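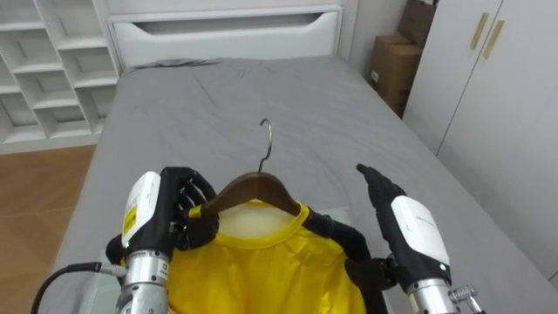
Budget for a second pair of hands: what would you spend on?

Posted by burkeveck_lab, 4 April 2026

Hi all! We've got money to plan for and I'm way too excited about it. The Burkeveck group does household tasks (clothes on hangers, bed making, shelf tidying) with two arms and five-day-a-week use. For next year I have $3,756 left for everything that isn't an arm: spare fingers, cables, a cart, garments, hangers. The order has to be in by September. What do you wish you'd bought first?

Cristóvão Marinho is our lead and he wants most of it in spares. I'm leaning toward props!

hangertime
Props, props, props! A wooden hanger and a slippery shirt will teach you more than a whole drawer of test blocks. Shiny fabric slides off the shoulder if you look at it wrong, and I love it for exactly that. Buy ribbed collars, wide necks, things with straps, kids' sizes. We got 17 garments from a thrift store for less than one replacement cable.

Yadav_fan
Sorry, I'm with Cristóvão. Cables first. Anything that plugs in at the wrist gets bent, tugged and twisted all day long, and when it goes you're sitting there with a very nice shirt collection and one working hand. Keep 3 spares per side. I'd put up to $3,000 into spares and be happy with what's left.

hangertime
That's nearly the whole pot! Two per side and a quick supplier, come on.

Yadav_fan
Show me a quick supplier and I'll switch. Billura quoted us nine weeks.

yvonne_a
Yvonne Ackroyd here, I do purchasing for a lab about your size. Don't forget the furniture line. Ours is from Furnora, a plain bed and a cubby shelf, and we forgot delivery and assembly the first time. Also bed linen! Get two fitted sheets in the same color so you can wash one.

burkeveck_lab
Two sheets, writing that down, thank you! Does the one-hand-holds, other-hand-waits thing wear the holding side faster for anyone? Our left does nearly all the gripping on hanger work.

Yadav_fan
Yes, for us it does. Order the finger spares lopsided, two left to one right.

hangertime
Or swap sides every week and spend the difference on sweaters :)

burkeveck_lab
Ha, I'll bring both to Cristóvão. Draft list coming once I have the cable quote.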